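Priline hand-held gripper kit: notes and data card

Hi, and thanks for stopping by! I've been putting the Priline kit through its paces for my own tabletop project, and this file is my review and the data card rolled into one (I kept mixing them up anyway). If you're thinking of getting one, start here. If you only want the recordings, skip to "What's in the folder."

What you get

Priline is sold by Stokmont as a set: the gripper, a mount for the camera, the printed markers, and a little recording app that runs on your phone. You hold the gripper, you do the chore, and the recording goes into training an arm later on. I got mine in February and had it running the same afternoon, which I did not expect after my adventures with the old Rekus kit!

The body is light gray plastic and it's bigger than the product page makes it look. You do get used to it. My wrist was grumpy after 30 minutes the first time, and now I can go 40 before I want a break.

How I use it

I like to stay with small things on a round table, mostly cups and saucers, because they show up bad habits right away. Come in too fast and you'll bump the table. Come in too high and the fingers close on nothing (I have plenty of those, and I left them in on purpose, labeled "miss").

Shiny stuff is my favorite test. Gold and glass pick up every light in the room, and I wanted plenty of reflections in the set so a model wouldn't get spooked by them.
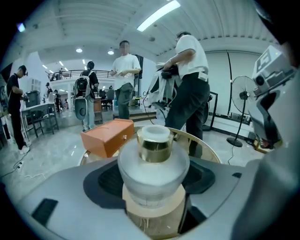 Frosted glass and gold, close up, with the orange box on the table behind.

I keep other people in the background, too. A big shared room is noisy to look at, with folks walking through and cables on the floor, but a home is noisy to look at as well. Faces are blurred before anything goes into the folder.

What's in the folder

- 40 short recordings, one chore each
- a plain text label for every recording: "pick," "place," or "miss"
- 10 extra recordings I made while I was still learning, kept in their own subfolder called "early"

The early ones are shaky. Please don't train on them unless shaky is what you're after!

What I'd change

The app forgets your table height every time you close it, and I've typed that number in so often I could do it asleep. The manual also skips right over marker placement, and that's the step I got wrong twice. My tip is to stick the marker on, do one throwaway recording, and check it before you start a long session.

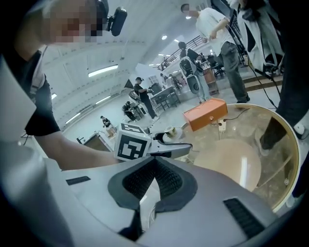
Tolera Negussie wrote back after reading my draft that the table height does get saved if you close the session first and the app second, and that I was too easy on the price when spare finger tips are sold only in full sets. Fair on both counts! I tried the closing order and it works, so I'm down to one complaint about the app, plus the finger tips.

Would I buy it again? Yes, for small tabletop chores. For anything heavy I'd borrow one first and see how your arm feels the next morning.

Use the recordings however you like, and drop me a line if a label looks wrong.

Related
- Zeleke stand: setup notes
- Rekus kit: why I stopped using it
- Priline markers: printing your own
- Labels I changed and why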